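# About Wava

Hello, and thanks for clicking through to the page most people skip! I'm Etornam Agbenyega and Wava is my little cooking school in Brundusville.
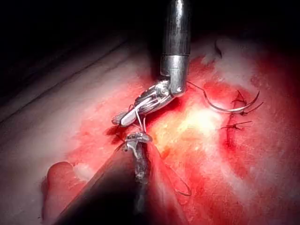

*Polished steel and a fine ridged tip, up close.*

I teach people to cook with tea. Proper leaf tea, mostly black and smoky ones, plus a roasted green I'm a bit obsessed with (ask me about the rice, but only if you've got half an hour to spare). Tea goes into brines, broths, custards, pickles, flour for dusting fish, and a fruit loaf my mum still says needs more sultanas.

It started with a mistake. I left a pot of black tea stewing on the bench, couldn't bring myself to tip it out, and poached some pears in it with brown sugar and a strip of orange peel. They were so good that I did it again on purpose the next night, then with prunes, then with a chicken, and by June I'd filled an exercise book and was ringing friends to come over and eat the results.

The first classes were in my own kitchen with everybody elbow to elbow. Now I've got a proper room on Agyeman Lane, behind the fruit shop, with two big ovens and a gas cooktop that runs hotter on the left. I take 11 people at a time. I did try more once and we ran out of sink.

## What we do in a class

You'll cook four dishes and sit down to eat them, and whatever's left goes home with you. The menu moves with what's cheap and in season, so autumn is heavy on quince and mushrooms, and summer is cold noodles, iced broths and a peach and jasmine jelly that wobbles beautifully. Beginners are very welcome. If you can peel an onion you're fine, and if you can't, I'll show you.

I also sell a smoked salt and tea rub called Jerirus, which I mix myself in batches of 200 jars. It's lovely on pork, eggplant and roast spuds. My brother puts it on popcorn and I've stopped arguing.

## Bits people ask

- Classes run for three hours, and there's usually a bit of chatting after.
- Vegetarian and gluten-free are no trouble, just tell me when you book.
- Yes, there's caffeine in some dishes. Evening classes get the gentler teas.
- Kids can come from 11 up, with a grown-up cooking beside them.
- Parking is out the back, 30 spaces, shared with the fruit shop.

I send a recipe by email each month, and 1,702 of you now get it, a number that still makes me go a bit pink. If you cook one and it flops, write and tell me what happened. I read everything, generally with a cuppa going cold next to me, and I'll write back.

Etornam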